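4.2 Setting the display sleep timer

The Tivell panel ships with its sleep timer set to 14 minutes.

1. Hold MENU until the settings list opens.
2. Select Power, then Sleep.
3. Enter a value from 2 to 169 minutes and press OK.

Note: A value of 0 is rejected - use Always On instead. 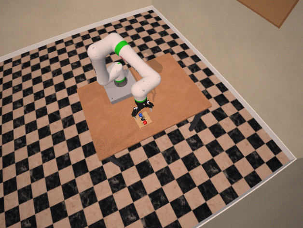 4.3 Adjusting brightness

1. Open Settings and select Picture.
2. Set Ambient Sensor to Off. The slider stays gray until this is done.
3. Move the slider to the desired level and press OK.

Caution: Do not disconnect power while "Saving" is shown.

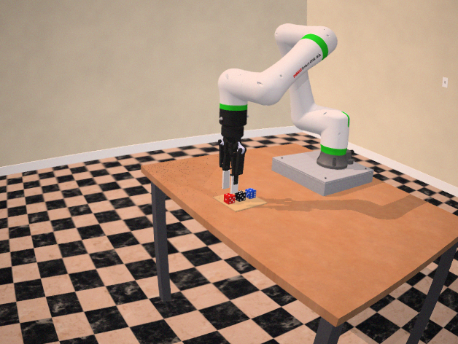 The new level applies to the current input only. Repeat steps 1 to 3 for each input in use. Panels with Kalville firmware store one level for all inputs - see section 6.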